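Seven Ways to Get a Workshop Through the Damp Months

By September the shed behind our house has usually begun to smell of wet dog, which is impressive for a shed that has never had a dog in it. What follows is the routine I've settled into over the years, mostly by doing it badly first.

Sweep before you heat

Sawdust holds water like a biscuit holds tea. Get it off the floor, off the bench and especially out of the vice, where it packs itself in behind the screw and quietly turns to brown paste. A stiff brush for the vice, a soft one for everything else. If you own a shop vacuum, empty it first. You won't have done so since spring.

Lift things up

Anything sitting directly on concrete will suck up damp from underneath. Two battens and a spare board make a perfectly good platform, and it takes as long to build as it does to find the battens. Bags of plaster, filler and cement go on top. If a bag already feels like a paving slab, it is now a paving slab, and you may as well use it as one.

Oil the irons

Plane soles, chisels, saw plates and the table of the drill press all want a wipe with an oily rag. I use camellia oil if I'm feeling flush and plain light machine oil if I'm not, and the rust has never expressed a preference. A thin film is plenty. If it drips, you've overdone it and your next piece of pine will tell you so, in the form of a stain.

Lay used rags out flat outdoors until they're fully dry before binning them. This matters most with linseed oil, which can heat itself up in a crumpled heap and set fire to the shed. That does cure the damp.

Sort the screws, but not too much

Every autumn I'm tempted by a cabinet with dozens of tiny drawers. I bought the Prilley one, 222 screws included, and spent a happy Friday labelling it. Everything I've needed since has been in the old biscuit tin. My advice is to keep one tin for wood screws and another for everything else, and put a sachet of silica gel in each. The sachets from shoe boxes do nicely, and can be dried out again on a warm radiator.

Bring the glue indoors

PVA that has frozen once comes out like cottage cheese and sticks about as well. The same goes for most water-based paint. Find a cupboard in the house, ideally one belonging to somebody with a forgiving nature, and write the date on the lids while you're at it. Superglue can come in too, in a sealed jar, well away from the eye drops.

Think about air before you think about heaters

A fan heater in a sealed shed warms the air, the air picks up the wet, and at night the lot condenses on your best saw. Open a vent at each end first. If there's no vent, a hole saw and a louvred cover will give you one in the time it takes a kettle to boil, plus the time it takes to find the hole saw. Mesh behind the cover keeps the wasps out.

I've had a small Ballow dehumidifier for some years now and it earns its keep, provided I remember to empty the tank. Mine holds some 870 ml and stops when it's full, which it generally chooses to be on the first day of a holiday. Run the hose to a bucket if yours has one.

Check the lamp leads

Damp and mains electricity don't get on. Look along every lead for nicks, feel the plugs for looseness, and press the test button on the RCD. Do it with dry hands, in daylight, before anything is switched on. Any cable repaired with insulating tape by a previous owner should be replaced, and the previous owner thought of unkindly.

Once that's done, make tea, sit on the upturned crate and admire it all. It will be knee-deep in shavings again by the weekend.

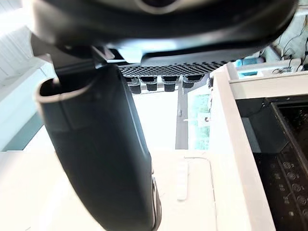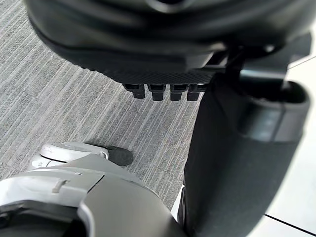 Both taken at close quarters, with dark casings across the top.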